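Grildale Marty Folding Shopping Trolley
16th May
By Theophilus Agyeman

The Marty is a two-wheeled shopping trolley that folds nearly flat, and I've been pulling one back and forth to the market since November. We stock plenty of bags on wheels at Pekemholm and most of them are perfectly fine, but this is the one I took home with my own money, and I'd like to tell you why I'm so fond of it!

Start with the wheels. They're big (bigger than you'd expect for a trolley this light) and the tyres are solid rubber with a bit of give in them, so there's nothing to pump up. On paving slabs you get a low, soft rumble where my old trolley used to clatter so loudly that people turned round. Kerbs are easy as well. You turn your back to the kerb, tip the handle towards you and up it comes, potatoes and all.

The frame is aluminium tube, with a folding foot at the bottom that doubles as the stand. Push the foot down with your toe and the trolley stays upright by itself, even with a heavy load at the top of the bag. I was doubtful about this, having picked a good many oranges off the floor in my time, but it stands like a little soldier. To fold it, you lift the red catch under the handle, swing the foot up and press the two halves together. It then slides behind a door or lies across the back seat of a car. The catch is stiff for the first week or two and loosens up nicely after that.

Now the bag, which is my favourite part. It comes from Cistier, who also make covers for boats, and it's a thick woven polyester with taped seams and a drawstring neck under the flap. I've walked home in proper sideways rain and the bread was dry. It unclips at four points, so you can carry it into the kitchen and leave the muddy wheels in the porch. The lining wipes clean, and the whole bag can go through the machine on a cool wash (take the base board out first, I forgot and had to dry it flat under some books). There's a zipped pocket on the back for keys and a purse, and a long, narrow one down the side that was meant for an umbrella and is also just right for a leek or a baguette.

The handle moves up and down through 7 positions. My colleague Bienvenido Ignacio is a good deal taller than me and we share the shop's demo trolley without either of us stooping, though he does keep it at the very top setting and I wish he'd put it back. The grip is cork, warm to hold on a cold morning, and it darkens with use. I like that, but if you prefer things to stay looking new there's a black foam grip for the same price.

A few things to know before you order. The bag holds a week's shopping for two people, or for one person and a large dog. It has no cool compartment, although the separate Cistier cool liner drops straight in and works very well for milk and fish. The wheels come off with a push button in the middle of the hub, and you'll want to do that every so often to clean the grit out of the axle. A drop of light oil afterwards keeps them quiet. And while the Marty will go down a gravel path, it doesn't enjoy deep gravel, so for an allotment I'd look at the wide-wheel version.

Bag colours are moss, brick, navy and a cheerful mustard. Spare bags are sold separately, so you can change your mind later, and we keep wheels, catches, clips and base boards in the shop as single parts. Grildale have now made almost 2000 of these frames and haven't altered the fittings, so a new bag will still clip on to an early one.

Product number: 1631
Price: £80, with bag and cork grip
Frame: aluminium, powder coated in grey
Tyres: solid rubber
Bag: woven polyester, taped seams, removable
In the box: frame, two wheels, bag, base board, folding instructions

It arrives with the wheels off. Push each one on to the axle until it clicks, clip the bag on at the top first, then at the bottom, and you're ready to go out for onions. 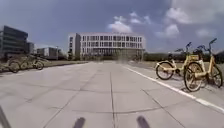

Wide, flat paving, easy going for any trolley.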